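Kestport Recipe Notes, a data card

What this is

A table of home recipes and the notes people left after cooking them. There are 2080 notes on 500 recipes, nearly all of them plain weeknight food: soups, bean stews, baked pasta, flatbreads, too many banana loaves. I put it together because I kept reading claims that online recipe ratings tell you which recipes are good. I had my doubts then and I have more of them now.

Last cleaned 10/16/21. The first batch was typed up in June from the Tehrani supper club's shared binder, and the rest came from the Skostura message board with the posters' permission.

Fields

recipe_id, title, servings, stated_time, actual_time, rating, changes, note

stated_time is what the recipe says. actual_time is what the cook says, which I trust a bit more and still not much. People start the clock after the onions are chopped. The rating runs from 1 to 5, and hardly anyone gives less than a 3. 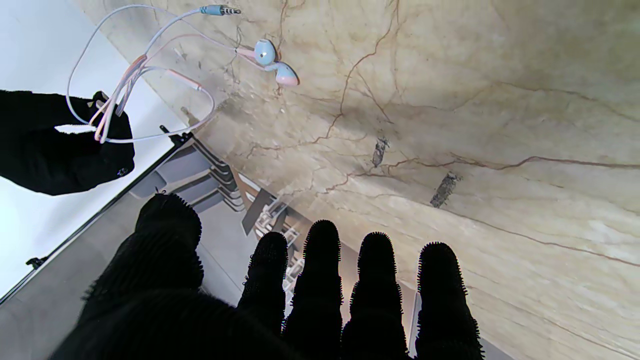 Golshifteh Safavi wrote back after reading the draft that I was being too hard on the ratings. In her view a 3 from a home cook means "I ate it and won't make it again," and anyone who reads the notes next to the number will figure that out fast. She also wanted the banana loaves left in.

They're in. I still wouldn't average the ratings. A lentil soup with a 5 has a note saying the cook swapped the lentils for chickpeas, left out the cumin and doubled the lemon. What exactly got the 5? The changes field is filled in for 210 notes, and I suspect plenty of the others should have something there too.

Known problems

Cups are not weighed. "A cup of flour" in the binder could be scooped or spooned, and I made no attempt to guess.

Oven temperatures are in Fahrenheit unless the note says otherwise. A few notes say otherwise and are wrong.

"Serves four" means nothing. I kept the column only because Ertuğrul Aksoy asked for it.
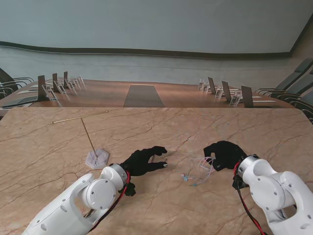

Color words are the weakest part of the notes, and I'd leave them out of any serious comparison. "Golden" gets used for anything from pale dough to a crust that should have come out sooner. "Beige" is no better. The tabletop in the photo is beige, and it also has dark brown and grayish veins running all over it, so one word covers very little of what you'd see. A note that calls a sauce beige has the same trouble.

Uses

Fine for looking at how people change recipes. Poor for ranking them. Vinden, the meal planner, wanted a "top dishes" list out of this and I said no.

Corrections go to Naveed Ansari. Please include the recipe_id.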